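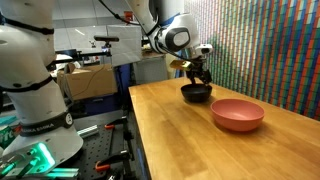 Figure 4.1 Two arms and a shared bench. The gripper over the black bowl is holding a flat, gold-yellow object.

Home | Contents | Chapter 3 | Chapter 4 | Glossary | Errata

CHAPTER 4
Whose Bench Is It? Working Rules for Shared Robot Cells

Most safety rules were written by somebody who had just had a fright. You can usually tell which ones, as they are short, underlined and slightly rude. The rest came later, at a desk, and run to paragraphs. A student entering a robot cell for the first time will be handed both kinds and expected to give them equal weight.

Chapter 3 dealt with the arm as a machine: its joints, its brakes, its opinions about payload. This chapter deals with the space round it, where nearly all the trouble starts. By the end you should be able to mark out a working area, write a start-up check that people will really use, and explain the difference between a stop and a pause to someone who is convinced there isn't one.

4.1 The bench before the arm

Begin with the surface. Everything on it when the program starts is either part of the task or an obstacle, and the arm has no third category for "Mum's mug". The house rule at Tudano, whose training cell we shall keep coming back to, is one line long: if the task sheet doesn't name it, it doesn't go on the bench. A sheet for a simple transfer between two bowls names two bowls and the thing being transferred. It does not name a phone.

Drinks deserve their own sentence. Keep them out of the cell. Every laboratory has this rule and every laboratory has a can in it somewhere.

Fixings come next. Clamps are honest devices, but they work loose under repeated motion, and a clamp put on "for this afternoon" has been known to see out a doctorate. Welotero, which hires out benches and mounts, asks its customers to check each clamp by hand every 40 hours of running and to write down that they did. The second half of that request is the one that gets skipped. A check without a record is a rumour.

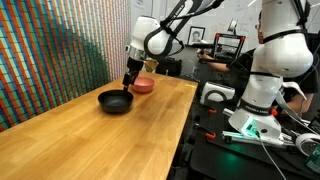 Now add a person. The moment somebody stands within reach of an arm, the cell is a shared one, whatever the paperwork calls it, and three questions need an answer before anything moves. Who may start the motion? Who can stop it, and with which hand? What does everyone else do in the meantime?

The last of these is the most neglected. People waiting for a robot to finish will lean, reach, tidy and point. Write down where they are to stand. If their job means holding equipment, write that down too, and make sure the stop button is within reach of somebody whose hands are free.

4.2 Stops, pauses and wishful thinking

A pause is a request made to the program. A stop is an instruction to the machine that doesn't depend on the program being in a good mood. Lights on a base tell you what the controller believes about itself, and their colours differ from one maker to the next, so learn the ones in front of you from the manual and never from the person at the next bench.

When Pesard went through the log of its own teaching cell, it found almost 3,000 pauses in a year and 12 stops. After nine of the pauses, someone had reached in while the arm was still able to move. Nothing came of it except a new rule, short and underlined.

Before you go on

Copy out the start-up check for your own cell from memory, then compare it with the one on the wall. Keep both. You will need them for the Nieminen method in section 4.3, where we count the differences and try not to take them personally.

This site uses cookies to remember your place in the chapter. Accept | Manage settings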